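## Learning to bake with rye: notes from the Rultevside bread evenings

March 2011

Dear members, I was asked to write some words for this newsletter about our bread evenings, and I do it with pleasure.
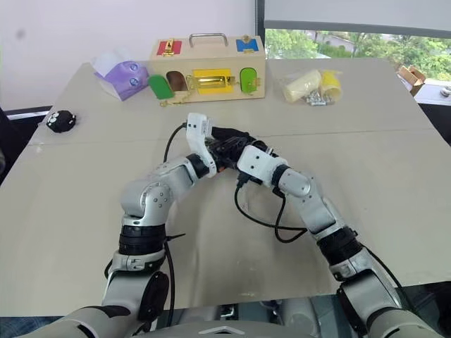

When I moved to Rultevside I missed one thing very much, and it was sour rye bread. In the shops I found brown bread which was soft and a little sweet, and my family ate it politely. So in September I began to bake my own, and after 3 failed loaves I asked in the library if other people wanted to learn it with me. Wendy Kettle put a card on the board the same day.

The most questions I receive are about the starter. You need only rye flour and water. Mix two spoons of each in a glass jar, cover it with a cloth and leave it in a warm corner of the kitchen. Every day you throw away half and give it the same amount of fresh flour and water. After 5 days it should smell sour, a little like apples. If it smells bad, or you see pink or orange colour on it, please throw everything away and begin again. Mine did nothing until the fourth day and I was already sad about it.

For one loaf I take 469 grams of wholemeal rye flour. I know this is a strange number. It is what remained in my bag the first time the bread was good, and I did not dare to change it. Wendy uses 500 and her bread is also good — she adds a bit more water, that is all. The dough should be like wet clay. Do not knead it, rye does not like it and it will only stick to your hands and to your rings. Stir it with a strong spoon, put it in a greased tin and make the top smooth with a wet hand.

Then comes the waiting. In my kitchen it needs one whole night, in Wendy's kitchen less, as she has the boiler there. When you see small holes on the top, it can go in the oven. I start very hot and after ten minutes I turn it down. Please let the bread rest until the next day before you cut it. I say this every time and every time somebody cuts it warm, and then the knife is full of paste.

Several of you asked where to buy the flour. The mill shop in Primoreck has a coarse one and a fine one, and I mix them half and half. The bus number 79 goes there, but not on Sundays. Allel on the market sells the fine one too, in smaller bags, and caraway seeds, which are cheaper there than in the supermarket. I have not tried the flour from Eren yet. If you have, please tell me how it was.

Next time we will try a bread with cooked potatoes in the dough. Bring an apron, a tin and a jar with a lid if you want to take some starter home. Whoever borrowed my long thermometer, I would like to have it back — it is the one with the blue handle.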